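Kitchen and Table Setup Assistant, Part-Time
Rultbridge
Posted in March by the Jekano staffing desk

Jekano is hiring a part-time assistant for its setup room at the Pulgate building in Rultbridge. The work is laying out, putting away and looking after ordinary household things: cutting boards, bottles, cans, trays, tubes and lids, and whatever else has been asked for that week. It is quiet work, mostly done standing, and it suits a person who likes things put back where they came from.

The job is 4 mornings a week. Monday is the day off in the middle of the planning cycle, so the hours fall on the remaining weekdays, 8:30 to 12:30. Pay is 380 a week, paid every second week. There is a small raise after the first 90 days if both sides want to carry on.

What the work is

Each morning starts with a sheet. The sheet lists which objects go on which table, in what order, and which ones have to be left within reach of the front edge. You collect the objects from the shelves, check them against the sheet, and set them out. When the session is finished you clear everything away, wipe the tables down and write up anything that is chipped, leaking, missing or in the wrong bin.

Between layouts there is a good deal of small resetting. A board that was in the middle of the table goes back to the middle of the table. A bottle that was standing goes back to standing. You may do the same reset many times before lunch. People who have done prep work in a kitchen or stocked shelves tend to be comfortable with this, and people who need a lot of variety in a morning usually aren't.

The tables are pushed together in pairs, a front one for working on and a back one where things wait their turn. We keep the tops pale and plain. Anything that isn't on the sheet comes off before the session starts.
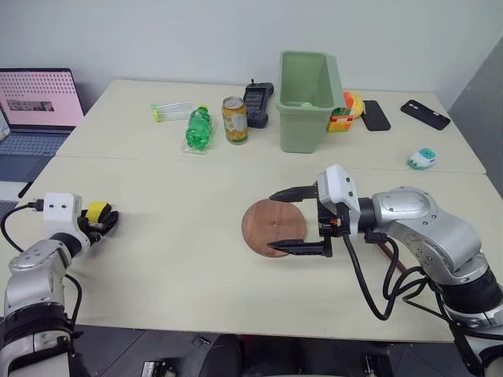
Wooden boards need more care than the rest. They are wiped with a damp cloth and dried right away, never left in the sink, and oiled on the last working day of the month. Put them away on edge in the rack with the handles facing out. If a board has warped so that it rocks on the table, pull it from use and leave it on the repair shelf with a note. Small marks and stains are fine and don't need to be reported.

Bottles and cans are handled in their own bins. Full ones and empty ones are not mixed, even for a few minutes, and the sheet will say which you need. Open drinks are never set out. Clear plastic items show every fingerprint, so trays and tubes are wiped with the lint-free cloths from the second drawer. Please don't use paper towels on them. Tubes are stored with both caps on.

The full stock runs to 2000 items. You are not expected to know where all of it lives. The shelves are labeled, the bins are labeled, and there is a printed list on the inside of the door. Most new people stop needing the list for the common things after a few weeks.

What we are looking for

- You can stand and move around for most of a four-hour morning, with a break at 10:30.
- You can lift a full storage bin from floor to table height.
- You can read a layout sheet and follow it exactly, including when it looks odd to you.
- You keep short, readable notes. Complete sentences are not required.
- You are on time. The first layout is due on the table at 9:00 and the day runs late if it isn't.
- You are at least 18.

Experience in a kitchen, cafeteria, school supply room, stockroom or prop store is useful but not required. Tell us about it if you have it. Cleaning work counts too, and so does running a household. You do not need any technical training for this position, and you will not be asked to run or repair equipment. Your part of the job is the tables and what goes on them.

Some practical points

Closed shoes are required in the room. Sleeves should be close-fitting or rolled up, and long hair tied back. Rings and bracelets come off before you start and can be left in your locker. We provide aprons and gloves, and an unscented hand soap for people who find the usual one too harsh.

Stay behind the floor line once a session has started and wait for the all-clear before you reach over the table. You will be shown how this works on your first morning and you will not be alone in the room during your first two weeks.

Food and coffee stay in the break room. The break room has a refrigerator, a microwave and a kettle, and the kettle is slow. There is free parking behind the building, entered from the side street. The bus stops at the corner, a short walk from the front door. The building has a ramp at the main entrance and the setup room is on the ground floor. One of the table pairs can be raised or lowered, so if standing height is a concern for you, please mention it and we will work out whether it fits.

The position is open to people who can start at the beginning of next month. If you could only start later, apply anyway and tell us the date.

How to apply

Send a short letter and a list of your past jobs to the Jekano desk at Pulgate, by mail or handed in at the front counter. One page is enough for both. Please include:

- which mornings you could not work, if any
- your earliest start date
- a phone number and the best time to call

We will call people we would like to meet. The meeting takes forty-five minutes and includes a short practical task: you will be given a sheet and a bin and asked to lay out one table, then clear it. You are paid for that time whether or not you are offered the job. Meetings are held on Wednesday afternoons, and we can arrange a different time for anyone who is working then.

If you are hired, the first day is a walk through the shelves and one full layout done alongside the person who has the job now. Bring identification and your bank details for the payroll form.

Applications are read as they come in, and the listing will be taken down when the position is filled.

Recent listings
Evening Cleaner, Pulgate Building
Stockroom Helper, Ban Housewares
Delivery Driver, Part-Time, Rultbridge
Front Counter Cover, Summer Months

Contact the Jekano desk | Copyright Jekano, Rultbridge | Back to top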